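How Do You Shop for a Robot?

Have you ever saved up for something big, like a bike or a really good pair of skates? Then you already know quite a lot about how grown-ups buy a robot, because they have to do the same sort of saving and wondering and changing their minds, only with a longer list!

Let's say a family called the Madigans would like a helper robot at home. Aisling Madigan, who is nine, wants one that can pick things up and put them away (you can guess whose things). The first job is to write down what the robot should do, and the second is to think about where it will have to go. Can it get past the chairs? Is there enough floor for it to turn around?

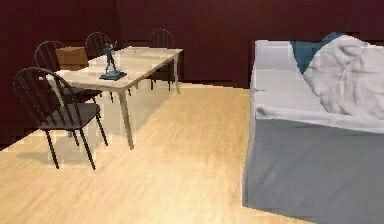

A clever way to find out is to try everything in a pretend home on a computer first. The robot can bump into a pretend table all afternoon and you won't have to pay for a single scratch. If it keeps getting stuck, you can try a smaller robot before any money leaves the piggy bank.

Now for the money part. Suppose a little floor robot called the Gillov costs $199. That's its price on the day you bring it home, but robots need looking after, a bit like pets. Suppose a new set of brushes is $14 and you need 4 sets a year. That adds $56, so your first year comes to $255.

Grown-ups call this a budget, and it's a plan for your money. Try making one yourself! Draw your bedroom from above, choose one job for your robot, and write down everything it might need, even the spare brushes.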